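Tronus: the small drama that found its audience on the festival circuit

Directed by Jonatan Fjeld and written by Oda Engström

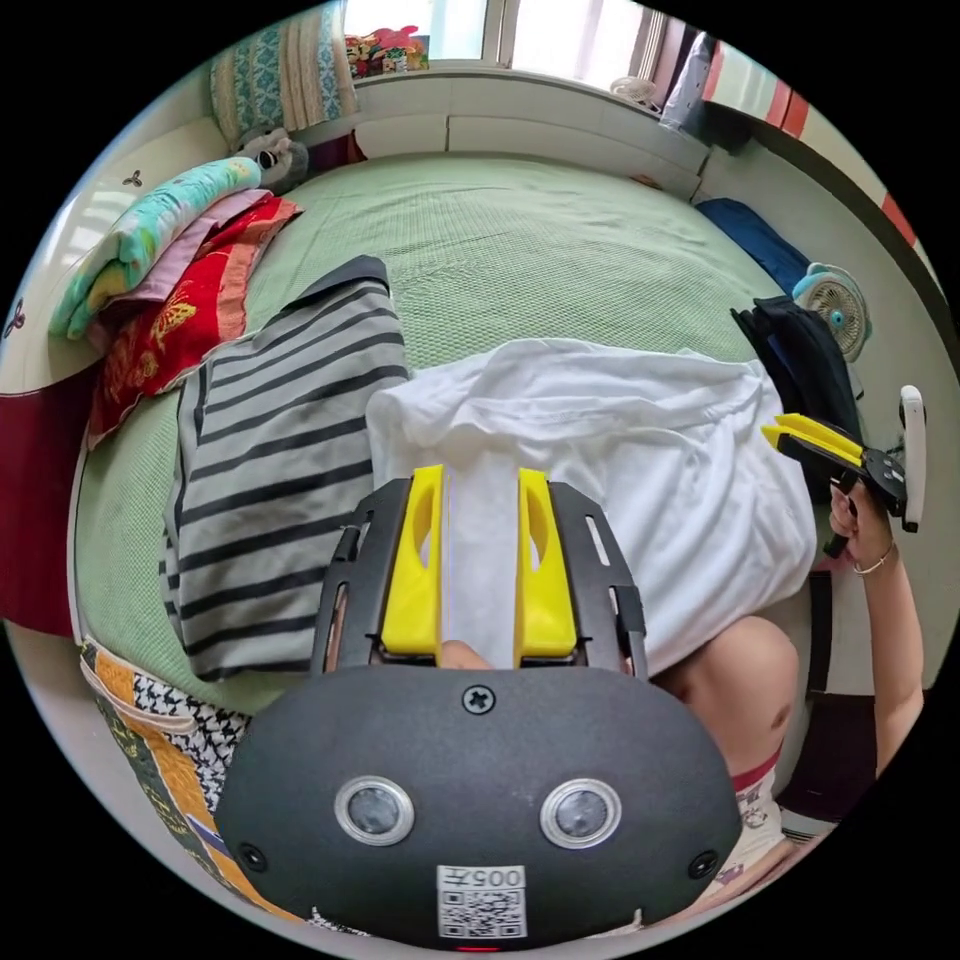 What the film is about

Tronus is a drama set over a single November in a mill town on the coast. It follows two sisters who come home to clear out their late father's house and find that he had promised it to both of them, in separate letters. The title is the name of the fishing boat he never finished building, and the hull sits in the yard for most of the film.

The running time is 100 minutes. There is very little music and a lot of weather.

How it was made

Engström wrote the first draft as a stage play called Brunet, after the street the family lives on. It was never produced. Fjeld read it while he was editing his previous feature, Cloltirov, and asked her to open it up for the screen. She cut the neighbour's part, moved two long arguments out of the kitchen and added the scenes at the harbour.

The shoot took 24 days. Most of the interiors were filmed in one rented house, in story order, so the rooms empty out as the sisters work through them. Fjeld says the colour of the light was the hardest thing to keep steady, as the sun was gone by four in the afternoon and the crew often had time for only one daylight scene after lunch.

"We rehearsed in the mornings and hoped," he says.

Release and reception

Tronus opened on 53 screens through the distributor Zavex, which had planned a shorter run and then kept it going after good word of mouth. Reviewers have mostly praised the writing. A few found the last half-hour slow, and the scene with the lawyer does go on longer than it needs to.

The ending has caused the most argument. Engström wrote three versions and will not say which one she prefers.

What comes next

Fjeld and Engström are working together again on a comedy about a ferry crew. The script is at its second draft and casting has not started.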